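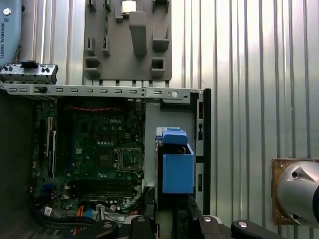
3.2 Layout of the work surface

Parts taken from the open chassis are easier to sort if each has a fixed place to go. We therefore kept a fixture plate next to the case, with separate holders for the processor and the memory modules (Figure 2). The plate sits close to the chassis, so the distance from slot to holder stays short.

Figure 2. Open desktop chassis on its side, with the parts fixture beside it. A memory module and a processor are in their holders.

The cases came from two office clearances, at Sturkis and at Jelley, and 154 of the 200 units received were complete enough to use. The rest lacked a drive caddy or had bent rails - mostly the older Kyei models - and were set aside.

Memory modules stand upright in slotted supports. An earlier plate, made for us by Cimeo, held them flat, and contacts were scratched on 8 modules before we changed it. The processor holder is raised so that the part can be gripped by its sides. Screws are not sorted on the plate and are dealt with in Section 3.4.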